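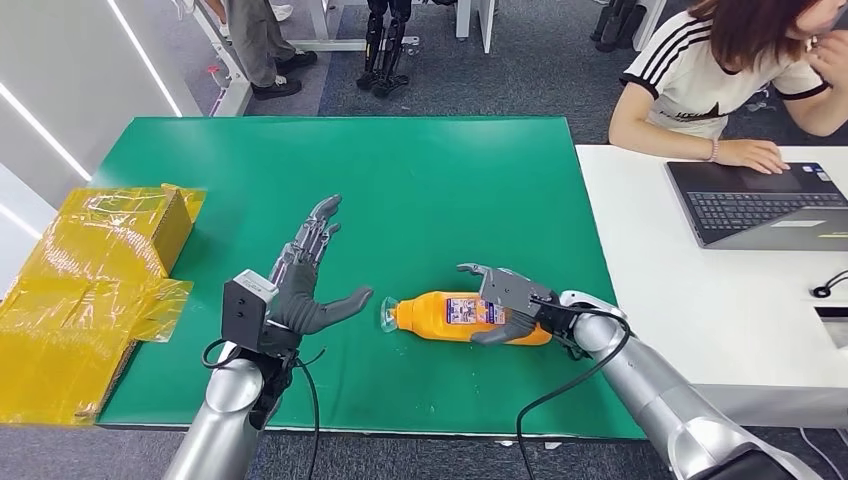 Wednesday, second half of the bottle handover block. The target for this task is 400 good episodes and we started the day at exactly 100, so I wanted a long boring session with no surprises in it. Setup is the same as the end of last week: green table, two arms, both hands on, operator in the Kudley gloves. I swapped the bottle, though. We'd been using the tall one from the Moreira box, and today I went over to the orange one, laid on its side with the neck pointing at the left hand. The right hand comes down on it from above near the base end and the left waits open with the thumb out. I like this start pose a lot better than the old one, where the left hand was parked so low that half the motion was just getting it up off the table.

Morning notes first, before I forget them. Calibration on the right hand took two tries. The first pass gave me a ring finger that stayed a little bit bent when the glove was flat, and if I let that go it shows up in every single episode afterwards and the policy learns it like it's part of the job (see the mess in May, where we trained a beautiful model that stuck one finger out every time it picked up a cup). Second pass was clean. I should really write the flat-hand check into the start script so it refuses to record until the numbers are inside the limit. Adding that to the list, which is getting long.

Prompt text for this block: "pick up the bottle with the right hand and pass it to the left hand." I kept it the same for the orange bottle and did not put the color in. We can add color variants at labeling time if the Presness people still want them, but I'd hate to have the operator reading a different sentence every time and thinking about that when they should be thinking about the grasp.

Things I noticed during the runs:

The grasp from above works, but only when the fingers are already curled some on the way down. If the operator comes in with a flat open hand and closes at the last second, the fingertips hit the table before they get under the curve of the bottle, and then it squirts off toward the front edge. We lost a bunch of episodes to that before lunch. After lunch I asked for a half-closed hand on approach and it got better right away. Question for whoever reads this: do we want ALL the episodes like that? I think a few flat-hand recoveries are worth keeping, as long as the bottle stays on the table and the pickup finishes. I tagged those "recover" and didn't throw them out.

The label side is slippery. Or the bare plastic is slippery and the label is fine, I went back and forth on this all afternoon and I still can't tell you. What I can say is that the pass goes wrong more often when the right hand is gripping right over the label. Worth a proper look with the tactile channel, once someone fixes the time offset on it.

Left wrist cable. It hangs in a loop under the wrist, and when the left arm reaches across past the middle of the table the loop swings into the wrist camera view for a few frames. Not a disaster, but I'd like to clip it closer to the arm. I tried tape and the tape came off. Please don't use more tape.

Operator fatigue is real, by the way! The last stretch before the break had these slow, droopy handovers where the left hand closes well before the bottle gets to it, opens again, closes again. They technically succeed. I marked them 2 on quality so the filter will drop them for the first training run, and we can decide later if they're good for anything. From tomorrow I want shorter blocks with a real break between them, away from the table.

Placement. I've been shifting the bottle by hand between episodes and I caught myself putting it in the same spot over and over, because that's what a person does when they're half listening to a podcast. So I wrote a tiny script that says a grid cell and an angle out loud, and I put the bottle where it tells me. It slows down the reset a bit and I don't care. The old Skikow set has this exact problem, every object dead center, and the model falls apart the moment you nudge anything over.

Still to do on this block:
- neck pointing right (we have none of these yet)
- bottle standing up, both hands
- the reverse pass, left to right
- a few episodes with the overhead lights turned down

On storage: the head camera stream is eating the disk much faster than the wrist ones. I moved yesterday's raw files over to the big drive and left the index where it was, so if the viewer shows you gray thumbnails, that's why. Re-run the index and they come back.

One more on the viewer — it still sorts by start time in UTC, so the evening sessions land under the next day. I spent way too long looking for a session that was sitting right there.

Tomorrow: flat-hand check in the script, cable clip, then neck-right episodes until the battery on the left glove gives up.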